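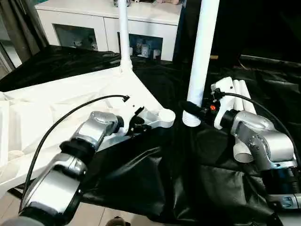

Right gripper lets go of a stool leg halfway through fitting it. Help!
Asked 2020-09-10 in Stillbridge help, Two-arm setups

Hello all! We're teaching a pair of arms to put together a white plastic stool, and it is brilliant fun when it works. The trouble is the right gripper. It closes on the wall beside the socket, holds for 2 seconds, then opens by itself and the log says "grip lost". It has happened in 6 out of 40 runs. The left one has been fine since May. I've cleaned the fingers and swapped the pads.

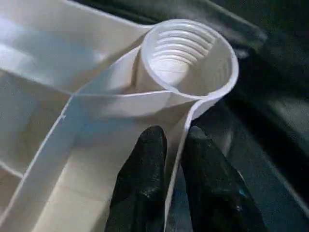

Wrist view, fingers either side of the thin wall next to the socket.

Is it the gripper or my settings?

Answer 1 (accepted)
Lovely project! I'd bet on the minimum width setting. If the wall is thinner than that value, the controller thinks it has closed on nothing and opens up again. Measure the wall, set the width well under it, and drop the force a bit too – thin plastic bends and the reading wanders.

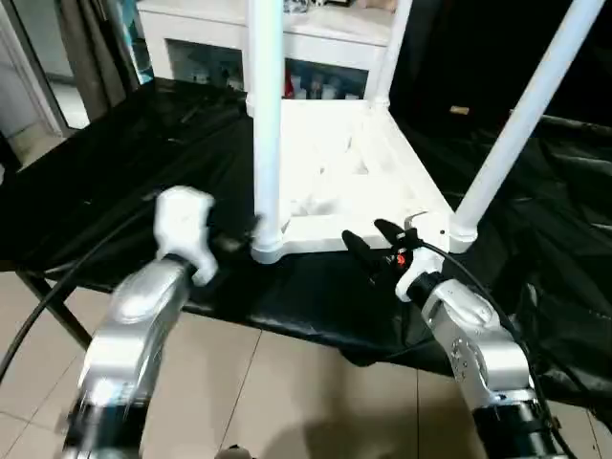

Do press the stop and keep your hands right out before you reach in for a loose leg. A gripper that has faulted can close again when it resets, and mine did (Nakajima controller, sore thumb).

Answer 2
had this on a Kunitz arm, was the cable. wiggle it near the wrist and watch the log

Answer 3
Which firmware? Evon pads are thicker than the standard ones as well, so redo the zero if you fitted those.

Comment from asker: It was the width! Still going to check the cable – thank you both.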